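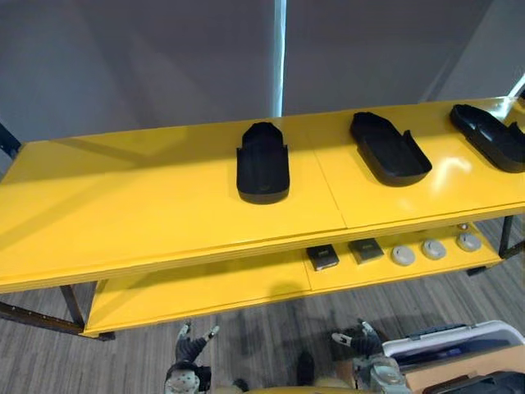
Kieran Ó Briain asked at our first demo why we didn't just hard-code the tray positions and skip the vision part. Fair question! We tried that in week one, and it was fine until a tray got nudged.

Final Report: Tray Pose Estimation for Two-Arm Picking
12 December 2022

What we built
Our software, Rarkora, takes the head camera view, finds the black trays on the yellow table, and gives each one a position and a heading. The planner (we used Otine, with our own wrapper) then picks an arm and plans a reach. Getting the heading right was the really fun part, as a matte black tray shaped like a shoe sole has two ends that look a lot alike to a simple outline fit. Our first version flipped trays end for end all the time.

Training data
We labeled 2793 images by hand and held back 380 for testing. Glare on the glossy tabletop was the big headache, so we added random bright streaks to the training images, and the outlines got much cleaner. We also mask out the lower shelf, where the square boxes and round discs kept showing up as tiny fake trays.
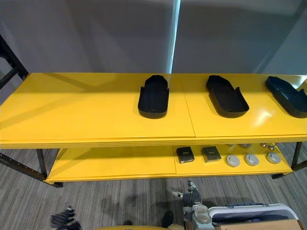
Planning
Each reach gets up to 325 tries before the planner gives up and asks for a new camera view. We started with 7 grasp angles per tray and dropped the ones that brought a wrist too close to the table edge. Left to do: choosing an arm when a tray sits near the seam. Right now the code can switch its mind between two camera updates, and we'd love to fix that next term.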